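Guitarist Eifion Nicholas Releases New Instrumental Album "Muscombe"

27/01/2021

Sanine Records is glad to present "Muscombe", the third album of guitarist Eifion Nicholas. It has 11 tracks, all without vocals, and it is pressed in 1,962 copies on vinyl. A digital edition is available from the same day.

The music was recorded in seven days at Lahtinen Studio. Eifion played all guitars, and the drums were recorded together with him in one room, without a click track.

"I wanted that the melody is always in front," says Eifion. "When I was young I learned to play from surf records, and I think you can still hear this. The last song, Priltix, is the slowest thing I have written."
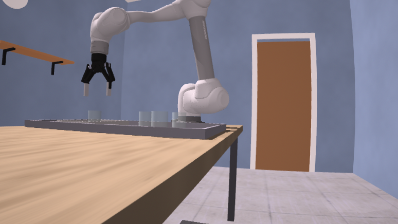
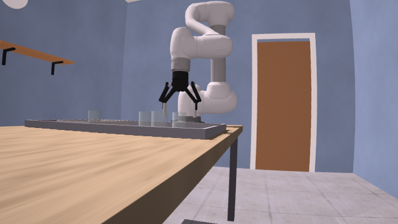
Concerts

Eifion and his band will play seven concerts in September. The first one is at the Lahtinen Studio hall, which has 120 seats. Tickets will be sold by Sanine Records and at the door, if some are left.

Press contact

Journalists and radio stations can ask for a free download of the album from the Sanine Records press office. Interviews with Eifion are possible by phone or in writing.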